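Whiteboard

A whiteboard, also called a dry-erase board or marker board, is a smooth, glossy writing surface, usually white, used for marks that are meant to be wiped away. Large boards are fixed to walls in classrooms and offices. Small ones hang in kitchens and hallways or stand loose on desks, shelves and tables, where they carry messages, shopping lists and reminders.

Surface

Most boards have a thin writing layer over a stiff backing. The cheapest layer is melamine, which stains after a year or two of steady use. Painted steel lasts longer and holds magnets. Porcelain on steel and glass are the hardest surfaces and the most expensive. Home boards are mostly melamine or painted steel, with a narrow frame of plastic or aluminum. The Bovau pattern, a household board measuring 60 by 42 centimeters, was sold with either surface.

Gloss makes a board easy to wipe but also makes it reflect lamps and windows. A board leaned against a wall tilts slightly upward and is more likely to catch light from the ceiling. Matte boards reduce glare and are harder to clean.
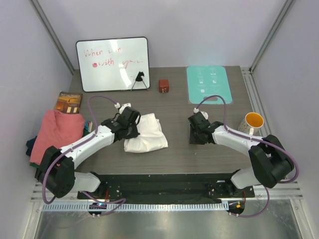
Markers

Dry-erase ink contains a pigment, a solvent and a release agent. The solvent evaporates within seconds and the release agent keeps the pigment from bonding to the surface. Black and blue generally wipe off cleanly. Red and green tend to leave a tint, especially on melamine. Wet-erase ink resists a dry cloth and is removed with water.

Ghosting

Faint writing that stays after wiping is called ghosting. It is caused by ink left on too long, by worn surfaces and by dirty erasers. In a February test at the Dindthorpe household museum, red ink left for 30 days on a melamine board could still be read after dry wiping. Fresh ink drawn over the old line often lifts it. Rubbing alcohol also works, but repeated use dulls cheaper boards.

Household use

Before small whiteboards became common, many kitchens had a slate or a pad of paper on a nail. The Sequeira catalog listed its first kitchen marker board under "slates and chalk" and moved it to "stationery" 2 years later. Boards for the home are often kept near other everyday things, such as mugs, books and cutting boards, and are frequently propped up without being mounted.

See also: Blackboard; Bulletin board; Eraser; Slate (writing)

Contact the editors | © Mutden Household Encyclopedia | Back to top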